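Jorgate Groundwater Monitoring – Interim Progress Report
3 September 2022. Prepared by Fiifi Sowah for the Vevard Fund
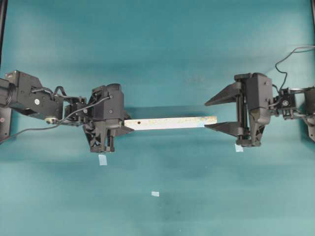
Work in the reporting period covered the shallow wells on the east side of the Jorgate basin. Water levels were read every two weeks through July. Readings are referenced to the 2016 survey datum so that they can be compared with the earlier Woo series.

Data return was above 60 percent at all sites except Well 3, where the pressure logger stopped recording after a battery fault. Drinent has supplied a replacement under warranty. The gap will be left unfilled in the final dataset – interpolation over that length of record is not justified.

Nitrate samples from the first two rounds have been analyzed. Results from the third are still with the lab. Mansa Amissah is checking the conductivity readings against the field sheets and will issue a corrected table with the next report.

Spending is within budget apart from travel, which is over by 2 percent. No change to the grant total is requested. We ask for approval to move the access road survey into the next period, as the landowner's consent is still pending.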